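Zein Reading Edition: The Salt Ledger, by Randa Chidiac

Format: sewn paperback with flaps
Pages: 212
Translator: Emerson Figueiredo
Publisher: Clandero
Series number: 14
Availability: in stock, ships in two working days

The Salt Ledger is a crime novel in two parts, set in the port town of Hirar. A customs clerk, Khalil, finds 791 entries in a warehouse register that match no recorded shipment. The first part follows his audit. The second repeats the same nine days from the point of view of the warehouse owner.

The text follows the second printing, which restored the harbor chapter dropped from the first. Chapter breaks are the author's. The translator's notes are placed at the back and keyed by page number, with no marks in the running text.

Paper is cream, uncoated, and acid free. Type is set at 10.5 points with a wide inner margin, so the book can be read open on a table without pressure on the spine. The flaps carry a map of Hirar (front) and a list of characters (back).

This printing is limited to 1,277 copies. The first 200 include a bound-in afterword by Lama Srour on the author's early short fiction. Requests for these are filled in order of receipt.

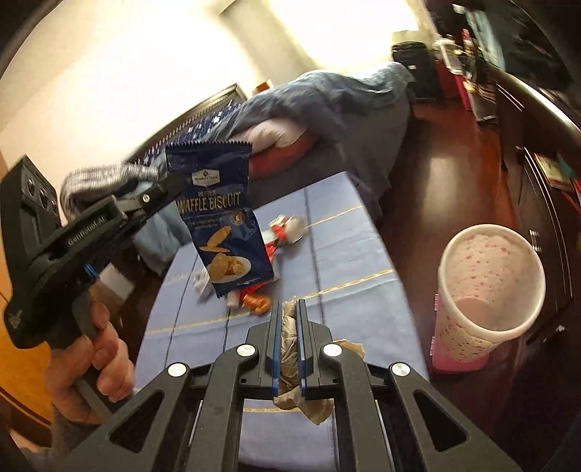
Reading group sets contain eight copies and one discussion guide. The guide divides the novel into four sessions, with page ranges and a short list of questions for each. Sets ship in a flat carton with no room for extras. Refreshments are left to the group; something packaged, like the butter waffle biscuits in the dark blue pouch, is easier on uncoated pages than anything with icing.

Returns are accepted within 30 days if the book is unmarked. Sets must be returned complete, including the guide. Copies with the Srour afterword can be exchanged only while stock remains.

Also in the series: Suvbridge, by Abla Tarawneh.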